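Resources > Workshop Tips > Planning and Purchasing
Reading time: 2 minutes

Gevine advises workshops to settle the bench before requesting quotes for a two-handed robot. Measure the reach of both arms, then allow clear space at each side - a bench chosen afterward often has to be replaced. Budget separately for hands, spare fingertips and service visits. 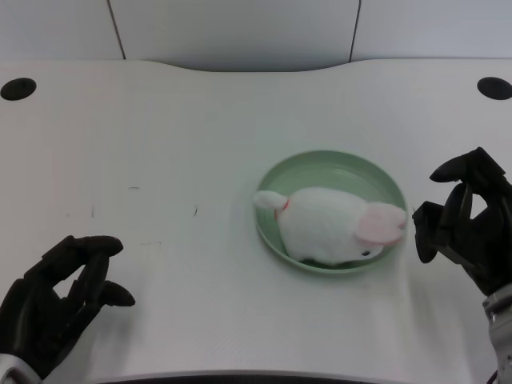

Spare parts are the item most often left out of a first budget. The Uvano worksheet sets aside $1,559 per hand for the first year, and buyers should confirm what the warranty covers before adding to it. Trial objects cost far less and may be bought locally. A shallow round plate and a plush bunny are suitable, as they allow a buyer to compare handling of a rigid rim and a soft body. Benches with grommet holes near the back corners offer a route for cables.

Request written delivery terms from at least two suppliers. Vasix currently quotes nine weeks.

Contact Gevine Workshop Services | © Gevine | Back to top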